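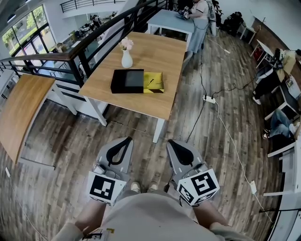 Photo: Manon Ross

FOR IMMEDIATE RELEASE

Tallis Press to publish "The Meleck Ferry," the collected poems of Hubert Zawadzka

I was nineteen and washing dishes when I first heard Hubert Zawadzka read. It was the back room of a bar called Besson, there were maybe a dozen of us, and he stopped halfway through a poem to ask if anyone had a match. Then he started over from the top, and it was better the second time! I've been pestering him for a book ever since, and I am so happy to tell you that in November we're finally putting one out.

"The Meleck Ferry" gathers 200 poems, which is most of what Hubert wants to keep (he threw out a whole drawer of sonnets over my objections). The earliest were written while he worked nights as a deckhand on the Meleck crossing, in pencil, on the backs of fuel slips. The newest one came in after we'd already sent pages to the printer, so you can imagine how popular I was that week.

Natalia Cisneros edited the book with me and did the hard part. She went through five notebooks and a shoebox of letters, matched up the different versions, and called Hubert every morning at eight to argue about commas. She's also written the introduction, and it's the best thing I've read on where his long, wandering lines come from. A few of you will remember the old Korkel pamphlets, stapled crooked and sold for pocket change. All the poems from those are in, including "Rope Locker," which people still ask me about at readings.

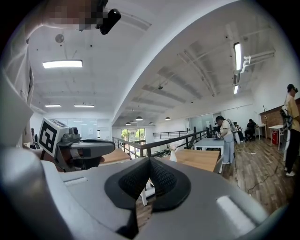
The loft. Photo: Manon Ross

Hubert, when I asked him for something I could quote here, said: "Tell them it's heavy and it will keep a door open." I asked again the next day and got this: "I wrote these for the people on the boat. A lot of them are gone, and I'd like their kids to have it."

We're printing 783 copies in the first run. That's what the paper we had would stretch to, and Darcy Petrenko, who runs our press, refuses to round down. The first eight come with a handwritten poem tucked inside, and those will be drawn by lot from everyone who orders ahead.

There will be a launch reading at Besson in November, starting at 7 p.m., with Hubert, Natalia and a couple of his old shipmates on accordion. It's free, but the room is still tiny, so come early and be nice about sharing a bench.

Review copies and interviews: write to me, Murray Gill, care of Tallis Press. Hubert prefers the phone and doesn't pick up before noon unless it's Natalia.

###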